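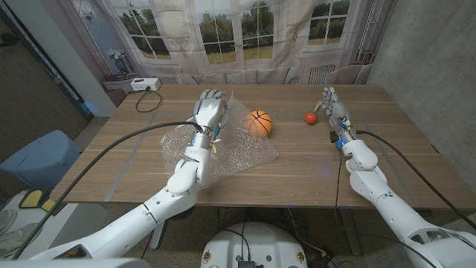 Figure 4. Bubble wrap spread on a wooden table. The crinkled sheet has an irregular outline and the bubbles are visible across its surface.

4.2 Keeping and second use of protective packaging at home

The previous section treated the cardboard box. In the present section we turn to the materials that are put inside it, mainly bubble wrap (Figure 4), paper filling and foam sheets. These materials were mentioned in all of the interviews, although our interview guide asked about them only in the last part. Many participants began to speak of them earlier, when they explained where the boxes are stored.

The 37 households in the study received nearly 2,000 parcels during the period of the diary. Participants wrote down what kind of filling was inside, and what they did with it on the same day. The diary form allowed three answers: kept, thrown away, and undecided. We had expected that the third answer would be rare. In practice it was used often, and most often for bubble wrap. One participant in Trillen explained that she leaves the sheet on a chair until somebody in the family needs the chair. We understand this as a real stage in the life of the material, and we call it the waiting stage in the rest of the paper.

The waiting stage had different lengths in the two towns. In Canow, where most participants live in apartments, the material was usually sorted before the end of the week. In Trillen, where houses have a cellar or a shed, it could stay for months. The size of the home alone does not explain the difference. Two of the smallest apartments in Canow kept more bubble wrap than any house in Trillen, and in both cases a person in the household sold used dishes through the online market Cindatix. For these participants the filling was a part of the work, and they spoke of it as a stock that can become too low.

Paper filling was judged in another way. It was described as clean and easy to throw away, and participants seldom felt any duty toward it. Bubble wrap produced more hesitation. Several participants said that it is "too good" for the trash, and the same words came back in interviews with persons who did not know each other. When we asked what makes it good, they spoke about its thickness and about sheets that are large enough to wrap a lamp or a picture. Small pieces were kept less often. A sheet with some flat bubbles was still considered useful by most participants, but they would not use it for glass.

This agrees in part with the earlier argument of Deák, who proposed that households keep packaging according to its imagined next task. Our material supports the argument for boxes and for large sheets. For small pieces it is weaker. Participants who kept them could seldom name a task, and some of them were surprised by the amount when Hye-jin Ryu visited the homes for the second interview in February. One man opened a kitchen drawer to look for the diary and found it full of folded wrap, which he had not entered on any form.

The last example shows a limit of the method. The diary records a decision on the day of arrival, and later changes are lost if the participant does not return to the page. We tried to correct this in the second interview by going through the undecided entries together — a slow procedure, which eight households preferred to skip. Their entries are left as undecided in the tables and are not included in the comparison of the two towns in Section 4.3.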